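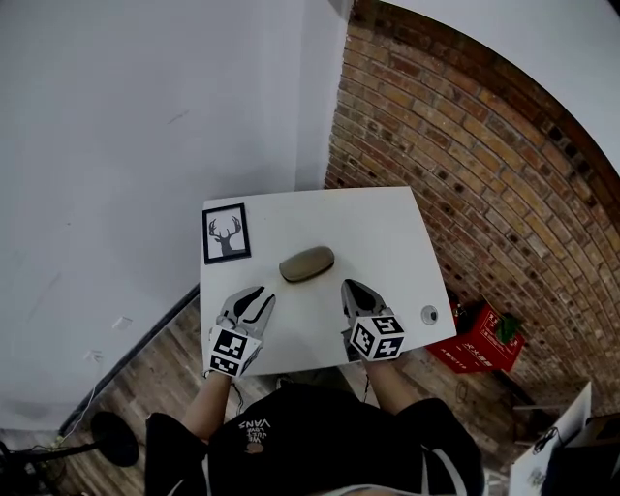 ## Showing a gripper how to open a glasses case

Small clamshell cases are a good second-week job for anyone teaching a robot by hand. They are light, they don't break, and they slide when you get the angle wrong. These tips come from the bench at Retstead, where we record with a pair of hand-held grippers and pass the recordings on to the Stalow arms. Most of it also applies if you drive the arms by remote control; there is a short section on that near the end.

### Before you start

- Clear the table down to the thing you're working on and one or two items that stay put. A flat picture, a book or a coaster is fine. Loose change and pens are not.
- Push the table into a corner if you can. Brick, wall plates and floorboards give the tracking something to hold on to. A bare white wall on every side is the hardest place to work.
- Wear a plain sleeve or no sleeve. Long cuffs hang over the marker cubes and you lose the hand for a second or two each time.
- Wipe the marker cubes with a dry cloth. Don't use window cleaner on printed ones — it lifts the ink at the corners.
- Check the finger pads. If a pad is shiny, scuff it lightly with fine sandpaper. If it's peeling, replace it before you record anything.
- Move cables off the part of the floor where you'll stand.

### Placing the case

Start with the long side facing you, near the center of the table, a comfortable reach from the front edge. If the case is too close, your elbows end up behind you and the grippers tip down. Too far and you'll lean, and your head will move more than your hands do.

Find the seam before you reach. On an oval case it can be faint, and from above it's easy to mistake the hinge side for the opening side. We put a small dot of pencil on the hinge side, low down, where it doesn't show from the top.

Once you have a clean batch in that position, turn the case a little and do another. Then move it left, then right. Change one thing per batch. When we changed the angle and the position together we couldn't tell which one the arm was having trouble with.

### The motion

1. Start with both grippers open and above the table. Hold still for a slow count of two.
2. Bring the left gripper down and close on the left end of the case. Press just enough to stop it sliding.
3. Bring the right gripper to the front of the seam. Get one finger against the lid and the other clear of it.
4. Lift the lid in a curve that follows the hinge. Pulling straight up drags the whole case off the table.
5. When the lid stays up without help, open the right gripper and back away.
6. Let go with the left. Hold still again for a count of two.

Keep the same speed all the way through. People tend to rush the reach and crawl through the lift, and the arm copies both. If you need to think, stop completely, then go on. A pause is easier to trim than a wobble.

Don't fix a slip in the middle of a good run. If the case skids, either set it back and begin again or keep the run in the separate recovery folder. We do record recoveries on purpose, but only after the plain version works.

### Keeping the markers in view

Each cube sits behind the fingers and has a pattern on every side, so at least one face should be visible in most positions. The trouble comes when your wrists cross, or when one gripper passes over the other. Work left hand on the left, right hand on the right, and hand things over in the middle if you have to.

Look at the table while you work. If you look up at a screen to check the recording, a head camera looks up with you.

### How many runs

For a single case in a single spot, 50 clean runs got us a lid that opened most of the time. Our full set for cases is 758 runs, over several case shapes and two table heights. The Garrido set we compare against has 1414, and it does better with stiff hinges. I wouldn't aim for 2000 of anything until a small batch has been tried on the arm. We did that once with jar lids and had the grip wrong in all of them.

### If you use remote control

- Scale the motion down for the lid and leave it full size for the reach.
- Expect a lag. Wait for the arm to catch up before closing the fingers.
- Set a floor height a little above the tabletop so you can't drive the fingers into it.
- Rest your elbows on something. Tired arms drift down, and the drift ends up in the recording.
- The Grondbridge pedal is worth plugging in for start and stop — reaching for the keyboard puts a jerk at the end of every run.

### Putting things away

Store the grippers with the fingers open. Left closed, the pads take a set and pick up a flat spot. Stand them so no weight rests on the cubes, and if a cube gets knocked, redo the calibration before the next session even if it looks straight.

Name the batch before you leave the room: object, position, hand used for the lid, number of runs kept.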